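Teaching a Gripper to Put Things in Bowls
Project report, Villanueva capstone group, spring term

1. What we set out to do

Our proposal said we would train a robot arm to tidy a kitchen. Our advisor crossed out "tidy a kitchen" and wrote "move a spatula" in the margin, and the second version is the one we got approved. The goal became a policy, learned entirely from human demonstrations, that picks up a named utensil and places it in a bowl. We called the system Lirnaditz. It was the only name the whole group disliked equally, so there was no argument about it.

Most of this report is about the data. The learning code was mostly somebody else's, downloaded and lightly bruised. The demonstrations were ours, and they took up nearly the entire semester.

2. Collecting demonstrations

Each demonstration is one complete attempt at one task by one person driving the arm through the leader handle. The software records joint positions, the gripper opening and the view from the wrist camera. We started in January with a written protocol of 11 steps. By the second week everyone was following a private protocol of four or five, and no two of these matched. One of us moved the arm in smooth arcs. Another went straight up, straight across and straight down, like a claw machine with a law degree. Both styles worked fine for a person. Mixed together in one training set, they taught the model to begin an arc, reconsider, and stop in midair over the table.

We threw out the January recordings and began again with these rules:

The operator starts with the gripper open and clear of every object.
Approach from above, unless the object is inside a container.
Close once. If the grasp misses, end the recording and mark it as a miss.
Do not talk to the arm. (It has no microphone. The rule was for the rest of the room.)

Misses were kept in a separate folder. The original plan was to train on them too, as examples of what to avoid, but we never got a version of that to run without crashing.

3. Objects and layout

We wanted objects that differed in shape and in how they look to a cheap camera. The spatulas were the main targets. The grater and the bowl went in as things to reach around or reach for, depending on the task. Positions were changed by hand between recordings, and we tried to be random about it. People are bad at being random. When we plotted where the bowl had been, it turned out to have a strong preference for the side nearest whoever was sitting in the chair.

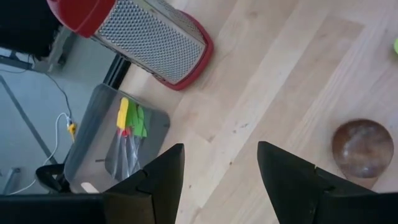 Photo: Lirnaditz wrist camera / Villanueva capstone group

Containers caused more trouble than any other item on our list. With the spatulas lying in a clear plastic box, heads bunched at one end, the fingers have very little room to come down on just one of them. The green pair were worse than the yellow one, because the instruction "pick up the green spatula" gives the model two correct answers and it would sometimes aim for the space between them. We changed the instruction to "pick up a green spatula," felt clever for an afternoon, and saw no difference at all. What helped was having the operator commit early: choose a spatula before the arm moves and head for that one without drifting.

The red rim of the grater was also more popular than we intended. An early model would swing toward it whatever it had been asked for. We think this came from a run of recordings in which the grater always sat close to the target, so that going near something red was a decent strategy. We recorded more layouts with the two far apart, and the habit faded. It did not vanish.

4. Labeling

Every recording needed a text instruction and a pass or miss mark. We used Gumard, a small annotation tool written by an earlier student group, which saves your work when you press Save and also, on some days, when you don't. Two of us labeled each recording separately. Most disagreements were over what counts as "in" the bowl when a long handle is resting on the rim. We settled on this: if the head is inside and the gripper has let go, it passes.

Labeling took almost 7 hours a week, more than any of us had put in the schedule, where it appeared as a single line reading "labels."

5. Results

For single objects lying flat on the table, the final policy did well enough that we stopped holding our breath. From inside the container it failed more often than it succeeded, usually by closing on the wall of the box. It handled bowl positions near the chair better than positions across the table — see section 3, and our feelings about it.

We also tried the Ikerance baseline with the same data. It was slower and jerkier, and somewhat better at the container. We do not have an explanation and ran out of time to look for one.

6. What we would change

Write the operator rules before recording anything. Let a script pick the object positions. Label on the same day, while the operator still remembers what they were trying to do. Buy a second set of spatulas in colors that don't repeat.

The demonstrations, misses included, are on the group drive in the folder called final_2. The folder called final is the January set and should not be used.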